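Les robots savent-ils enfin ranger ?

Du panier de linge au chariot de pièces, les corvées restent le terrain le plus difficile pour les machines. État des lieux avant la rentrée.

8 août 2026

Vider un lave-vaisselle, plier une chemise, poser une pièce sur une étagère sans la rayer : voilà le genre de tâches que les fabricants de robots promettent depuis des années de nous retirer des mains. Les vidéos de démonstration se sont multipliées. Les machines livrées chez des clients, elles, se comptent toujours sans peine, et la plupart travaillent dans des ateliers où quelqu'un garde un œil sur elles.

La difficulté n'a pas changé de nature. Un bras industriel classique répète un geste appris, au même endroit, sur la même pièce, des milliers de fois. Dans une cuisine ou au bord d'une chaîne de montage, l'objet est rarement là où on l'attend. Il est tourné, à moitié caché, coincé sous un autre. Il faut le voir, décider par où le prendre, serrer assez pour qu'il ne tombe pas et pas trop pour ne pas le marquer. Une personne le fait en parlant d'autre chose.

La main, d'abord

Les ingénieurs que nous avons rencontrés chez Zedgate, qui intègre des robots pour des sous-traitants de l'automobile, commencent tous par parler de la pince. C'est elle qui s'use, c'est elle qu'on change, c'est elle qui décide de ce que la machine pourra saisir ou non. Une pince à deux doigts coûte moins cher qu'une main complète, se répare plus vite et suffit pour une bonne partie des objets courants. Ses doigts sont faits de biellettes articulées sur des axes, et le moindre jeu dans un axe se retrouve au bout du doigt, là où la précision compte.

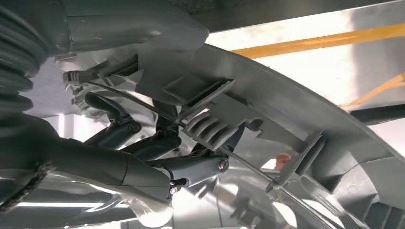
Les articulations d'une pince vues de près : biellettes sombres, têtes de vis aux pivots et câble fin le long du carter gris.

Les câbles sont l'autre sujet de conversation. Chaque capteur ajouté au poignet demande une alimentation et une liaison de données, donc un fil de plus qui doit suivre tous les mouvements du bras. Chez Zulon, fabricant de pinces, on reconnaît que les retours au service après-vente concernent plus souvent un connecteur fatigué qu'un moteur en panne. La marque a revu le passage de ses faisceaux en juillet et vend désormais le câble du poignet comme une pièce d'usure, au même titre que les patins des doigts.

Reste la question des matières. Le métal poli renvoie l'image de tout ce qui l'entoure, le plastique brillant change d'aspect selon l'éclairage, le verre disparaît presque. Pour une caméra, ce sont de mauvais clients. Or une maison en est pleine, et un magasin de pièces détachées aussi. Les logiciels de vision récents s'en tirent mieux que ceux de la génération précédente, mais un reflet mal placé peut encore envoyer la pince à côté de l'objet.

Le rangement comme examen

Pour juger les machines, beaucoup d'équipes ont abandonné les gestes spectaculaires au profit du rangement. La tâche a l'avantage d'être facile à vérifier : la pièce est à sa place ou elle n'y est pas. Le programme Kırmızıgül, auquel participent des industriels et des laboratoires, s'appuie sur un protocole de 400 essais. Le robot doit prendre un objet sur un plan de travail ou une étagère, puis le déposer à un endroit donné. Un objet lâché compte comme un échec, même si le robot le ramasse ensuite.

Le meilleur système de la dernière campagne a réussi 82 % des prises. Le chiffre est bon pour un laboratoire. Il l'est beaucoup moins pour un responsable d'atelier, qui doit prévoir quelqu'un pour rattraper le reste. Les organisateurs précisent par ailleurs que les échecs ne se répartissent pas au hasard : les objets larges et creux, qu'on ne peut attraper que par le bord ou par une ouverture, en concentrent une grande part.

L'enjoliveur de roue est un cas d'école. Il est trop large pour être pris à pleine pince, il faut donc viser le rebord ou passer entre deux branches. Une fois soulevé, il peut pivoter autour du point de serrage. La coque de rétroviseur pose un problème différent, avec ses courbes et sa surface lisse, qui offrent peu de faces parallèles où appuyer les doigts. Sur un même chariot, les deux pièces demandent deux stratégies.
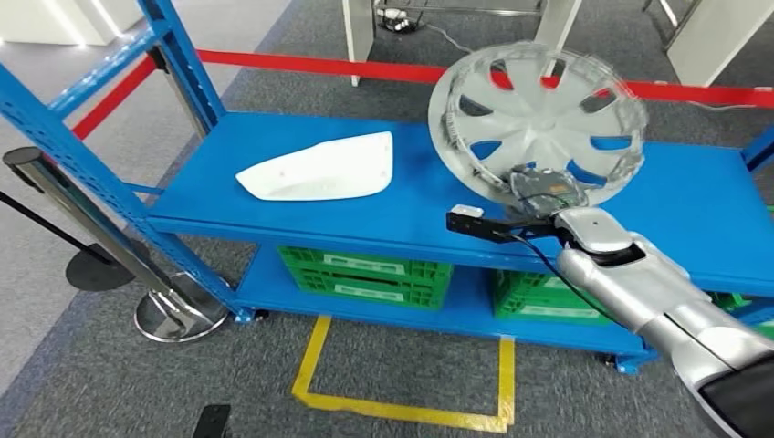

Et à la maison ?

Kendora, qui loue un robot domestique à un petit nombre de foyers, a choisi de réduire ses ambitions. Sa machine ramasse ce qui traîne au sol, porte des caisses d'une pièce à l'autre et débarrasse une table, à condition qu'on lui ait montré où vont les choses. Elle ne cuisine pas et ne repasse pas. Le pliage du linge figure au catalogue avec la mention « en essai » — les serviettes passent, les draps-housses non.

La lenteur reste le reproche le plus fréquent des utilisateurs. Débarrasser une table de famille peut prendre une demi-heure au robot. Certains s'en accommodent en le lançant avant de sortir, d'autres finissent par le faire eux-mêmes. Le fabricant répond que la vitesse est volontairement limitée en présence de personnes et qu'il ne compte pas la relever à court terme.

En atelier, le calcul est différent. Les emplacements sont fixes, les pièces connues, et l'on peut tenir les gens à distance. Un chariot toujours garé au même endroit simplifie déjà beaucoup le travail de la machine. C'est donc là que Zedgate place ses premières installations, sur des postes d'approvisionnement, avec un opérateur qui surveille 2 robots et reprend la main à distance quand l'un d'eux se bloque.

Les prochains essais du programme Kırmızıgül porteront sur des caisses remplies en vrac, où il faut écarter une pièce pour en atteindre une autre. Les équipes inscrites ont reçu la liste des objets avant l'été. Les draps-housses n'y figurent pas.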